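Home » Living » The Quiet Pleasure of Laundry Day

My grandmother did her washing in a house on the Devdale road, and I can still hear the back door banging as she went out to the line. She had six sheets to get through before lunch – more when the cousins came – and never seemed to hurry over any of them.

I've come around to her way of thinking. Give yourself a clear table, roughly 30 minutes and a pot of coffee, and folding turns into a pleasant part of the afternoon. Towels first, I'd say, then shirts, and leave the socks for whoever wanders in looking for a snack!

As for the basket, I've owned wicker ones from the Pinness market, and they were lovely until they started snagging my sweaters. These days I'm happy with plain plastic, light enough to carry upstairs on one hip.

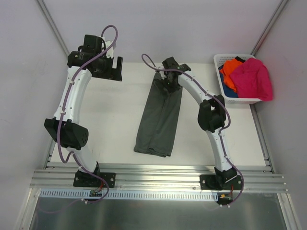
A white plastic laundry basket by a white work surface.

Mine lives beside the dryer, usually full by May, when the garden clothes come out again.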